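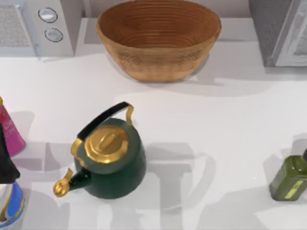
Re: Kastetti at the Grodow, tickets and the "full band" claim

Marisol Brannigan wrote on March 14, 2020:

> Hi all, good news at last. The promoter has told me Kastetti are confirmed for the Grodow with the full band, brass section and everything, and Priedītis opening. Tickets are 20 pounds on the door or 9 if we book as a group before the end of the month. I need 60 names to get the group price. They are also planning to stream it through Vondia for anyone who can't travel. Who's in? I would like to send the deposit on Monday.
> Marisol

Marisol, thanks for chasing this, but I'd hold on to the deposit for now.

"Confirmed" by whom? We were told the January date was confirmed as well, and I found out it was off from a bit of paper taped to the door. When I looked just now, the band's own page had nothing on it after the spring dates, and the Grodow listing says "Kastetti (tbc)". That's the promoter's word against the venue's, and the promoter is the one asking for money.

Then the brass. Last time they were billed as the full band we got the singer, a drummer and a laptop. I quite enjoyed it, but it wasn't what was on the poster. Has anyone asked which players are coming? Priedītis I can believe, he'd turn up and play to the coats.

On numbers, the main room holds 410 and I have never seen it more than half full for this sort of bill. So why the rush for a group booking, and why does the cheap price stop at the end of the month? If they are giving away more than half the ticket price this early, sales are poor. Add the news this week and I can't see how anyone is promising any gig at all. What happens to our money if it's put back? Is it a refund, or a "credit" like the one I'm still holding from January?

As for Vondia, I paid for one of their streams last year. The sound dropped out for most of the second set and the chat was full of people asking if it was just them. I wouldn't count that as a fallback until they say what it costs and whether you can watch it again afterwards.

Put me down as a maybe. If the venue (the venue, please) sends you something in writing with the refund terms in it, I'll pay the same day and bring my brother.

Does anybody have an address for the box office that isn't the web form? I've tried the form twice.

Len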